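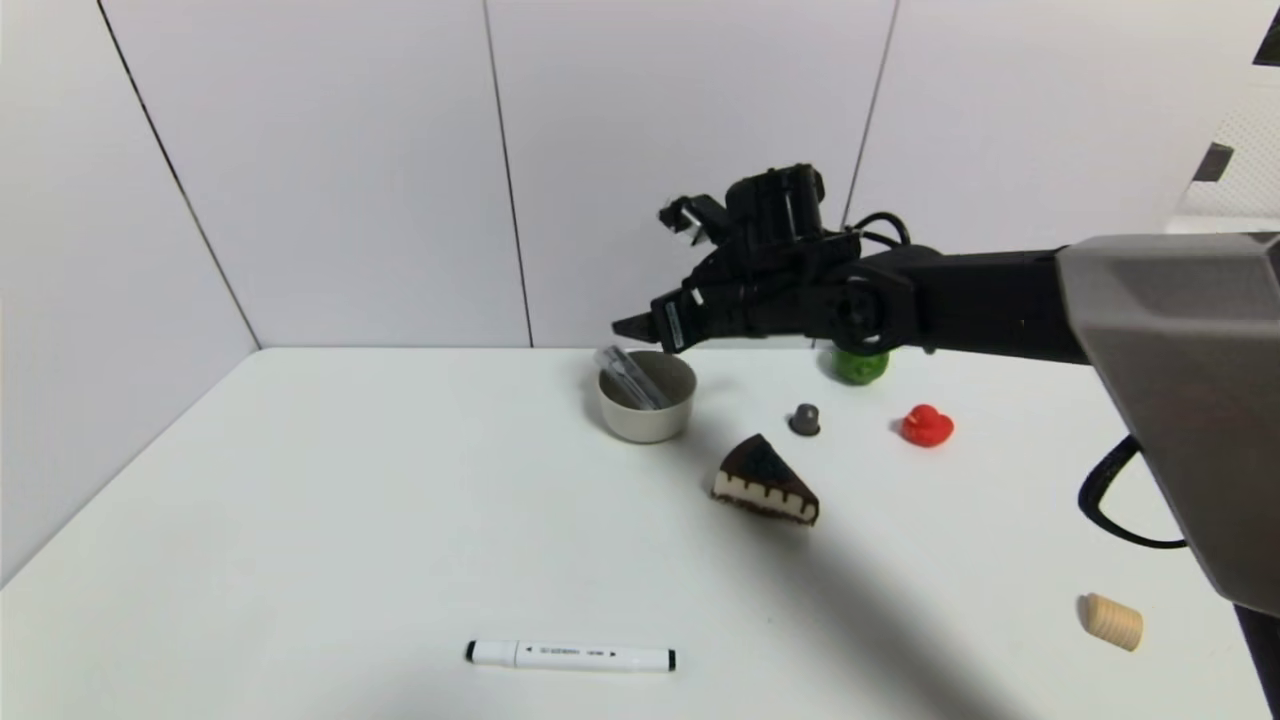
Figure 7.1. Black robot arm over a white tabletop.

Textbooks > Community Health > Injury Prevention > Chapter 7

Last updated: August 2024

December 2023, by the Grelamik Press editorial staff

Chapter 7
Poisoning in the Home

Most poisonings of young children happen at home, during the day, with an adult nearby. The product is usually an ordinary one: a pain reliever, a vitamin, dish soap, a cleaning spray. In many cases it was out of its usual place because someone was using it or had just put it down.

Chapter 6 dealt with burns and scalds. This chapter applies the same method to medicines and household chemicals. We look first at where products are kept, then at how they are packaged, and last at what families do once a child has swallowed something.

The main case is the town of Zondley, where the Chiriac Clinic ran a home storage survey. Staff visited 2,989 households with at least one child under five. They recorded where medicines were kept, how high off the floor, and whether the cabinet had a working latch. Purses, nightstands and diaper bags were recorded separately, as these are easy to miss when a parent is asked only about "the medicine cabinet." 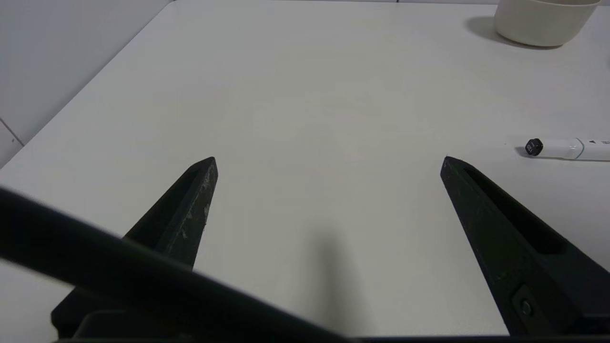

The clinic then offered each household a free latch and a phone sticker with the poison center number. A second town, Kududia, received the stickers but no latches. We compare the two in Section 7.3.

Keep in mind that child-resistant does not mean childproof. A child-resistant cap slows a child down. It does not replace storage that is up high, out of sight and locked.

Terms used in this chapter

Exposure: contact with a substance by swallowing, breathing, or touching it with the skin or eyes. An exposure may cause no harm.
Original container: the package the product was sold in, with its label.
Passive measure: protection that works without anyone having to remember it.

Before reading Section 7.1, review the difference between active and passive measures in Chapter 3.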